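Jirbridge Countertop Items: Cutting Boards

Data card, cutting board subset. Maintained by Katherine Tello and Munther Daher. 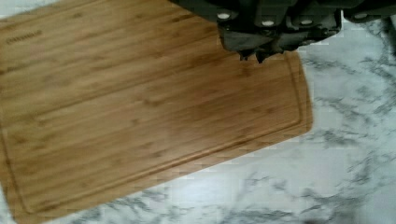 Bamboo board with perimeter juice groove, on white marble.

Summary

The subset holds 322 stills of cutting boards on kitchen counters, covering 8 boards. It was assembled for work on surface segmentation and material labels. Food preparation is outside its scope.

Contents

images/ 322 files, JPEG
masks/ one PNG per image, same base name
boards.csv one row per board: board_id, material, groove, corner_shape, marking
splits/ train.txt, test.txt

The test list has 146 entries. All remaining images are in train.txt. Boards appear in both lists, so scores should not be reported as results on unseen boards.

Label rules

material: bamboo, other_wood, plastic, stone. Bamboo is assigned when narrow laminated strips and node marks are visible. If the grain cannot be resolved, use unknown.

groove: yes or no. The channel belongs to the board mask. The border strip outside the channel is also board.

corner_shape: rounded or square, judged from whichever corners are in view.

marking: none, legible, illegible. Engraved or branded text that cannot be read is entered as illegible. Do not fill in the text from another image of the same board.

Masks stop at the image border. The hidden part of a board is not estimated.

Known issues

Veined marble next to pale boards produced ragged mask edges in the first pass. Candela Aguirre redrew these in October. Shadows under the long edge are still labeled inconsistently.

Some rows in boards.csv use "grooved" in place of "yes". The loader accepts both.

Changes

0.3 Added marking column.
0.2 Merged other_wood classes.
0.1 First internal copy.

Label corrections go to Munther Daher, with the base name of the file and the field to be changed.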